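Taller > Cuadernos > Pinzas

Última actualización: miércoles, 16:40

Cámara de cabeza, papel arrugado

Comparamos la cámara Inura con la Vakumo antes de pasar la tarea a la pinza. Mesa negra, organizador gris claro al fondo, hoja blanca sujeta con las dos manos. Exposición fija en 1/500.

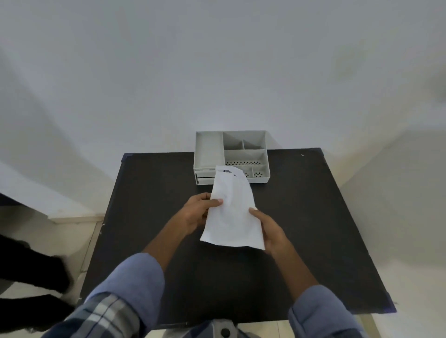
Pinza Karagiannis

Fuerza al 80 % — marca demasiado el papel. Repetir con la almohadilla de 8 mm y anotar los fallos de agarre por separado.

Pendiente: pedir cable a Jastthorpe.

Contacto | Volver arriba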